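Sign-in and account recovery in the Prornon app: speaker notes
Anjani Yeoh, Bramberg platform group
3 Aug 2026

Slide 1. Scope
Covers the sign-in path from first launch to an active session, plus recovery after a lost phone. Billing and family accounts are out of scope. Take questions at the end, except on numbers.

Slide 2. Where the requests come from
July support log: 2,847 tickets in total. 605 were tagged "cannot sign in." Of those, 272 came from people who had changed phones and kept the same number. Say clearly that the tag is set by the agent, by hand, and that one ticket can carry only one tag. Password resets done entirely in the app never reach this log.

Slide 3. Current flow
User enters an email address and a password. Server checks both, then asks for a second step. Default second step is a prompt sent to the last registered device. If that device is gone, the prompt still goes out and the new phone shows a waiting screen. The link to another method is at the bottom of that screen, below the fold on small phones. Pause for the screen recording, 30 seconds, no sound.

Slide 4. What a device registration holds
A key pair made on the phone, a device name, the date of last use. The private key stays in the phone's secure storage and is not part of a backup. Restoring a backup brings back the app settings and the device name but no key. The server then sees a known name with no valid signature and treats the phone as new. Users read the restored name as proof that they are still signed in. Kamran Mazandarani has the trace if anyone wants it.

Slide 5. Proposed change
On a failed signature with a matching device name, skip the waiting screen. Go straight to the choice of method: recovery code, authenticator app, or email link with a delay. Old registration is suspended at once and deleted after the new one is confirmed. If the user backs out halfway, the old registration comes back unchanged. No change for a user who still has both phones.

Slide 6. Recovery codes
Ten codes per account, each good for one use. Shown once at setup, and again only after a full sign-in. Making a new set cancels the old one. Proposed wording on the setup screen: "Print these or write them down, and keep them somewhere other than this phone." Current wording says "Save your codes," and the button under it writes an image to the phone's photo library. Remove the button. Ralenton office asked to keep it for tablets; answer is no for this release.

Slide 7. Email link delay
Link is sent right away but works only after the delay runs out. Notices go to every registered device and to the email address. Any of them can cancel. Length of the delay is still open between Mojtaba Amini and the Shih team. Do not give a number from the stage.

Slide 8. Rollout
Server side first, behind a flag. App side in the next regular build. Older builds keep the waiting screen and need no forced update. Roll back by turning off the flag; suspended registrations are restored by the nightly job.

Slide 9. Questions
Leave this one up. Repeat each question into the microphone for the recording.

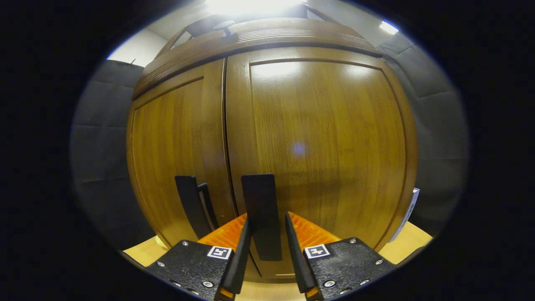 Oskari Heiskanen: Slide 5 leaves out the case where two phones share a device name. Plenty of people never change the default, so a match on the name alone could suspend the wrong registration. I would match on the registration ID kept in the restored settings and use the name only for display.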